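Changes in the packing hall: what the new stations mean for us

Many of you have asked what is going on in the training room beside the packing hall at our Dradlow site, so I was asked to write a few words for this newsletter. I work there since March, before that I was on the packing line for 9 years.

As you know, Tandier will bring the first Comitz arms to the line next year. They will take the small loose goods, such as fruit, soap and refill packs, and put them into bins for the shops. On a normal shift one packer bends over the bins for many hours, and in our last survey 42 of the 133 people who answered wrote that their wrists or shoulders hurt after work. The arms should take this part of the job first.

Before an arm can do it, somebody must show the movement many times. That is our work now. We hold a gripper in each hand and do the packing with them, and the movements are recorded.

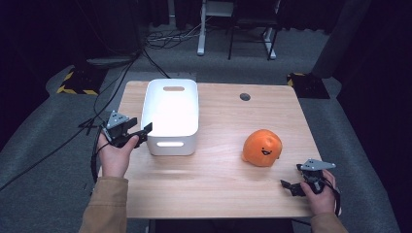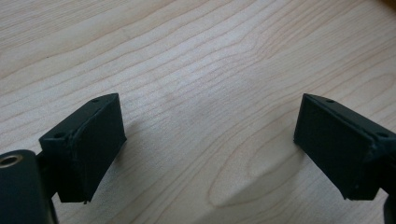 Learning to pack in this way was harder for me than I expected. With my own fingers I never thought how I pick up a thing, but with two flat pads I must choose the side, go down slowly and close at the right moment. The orange with the smiling face is a good teacher for this, as a round thing likes to roll away when one pad touches it before the other. We also start with the fingers wide open, low over the wood, and bring them together evenly. After the first two weeks I could do 80 good recordings in a shift, and now the newer colleagues ask me for advice, which is a strange feeling at my age.

What changes for the people? The company has promised in writing that no permanent packer will lose hours in the first year. Some of us will move to checking, some to the recording stations, and some will stay where they are. The pay for the recording work is the same as on the line. I would like to see it a little higher – it asks for a lot of concentration – and this point is still open in the talks.

I miss the noise of the line a bit, and the talking. In the training room we are quiet when we record. But my shoulders are better, and I go home less tired.

If you want to try a station, put your name on the list at the Sqalli entrance or ask your shift leader. One session takes an hour and counts as paid time.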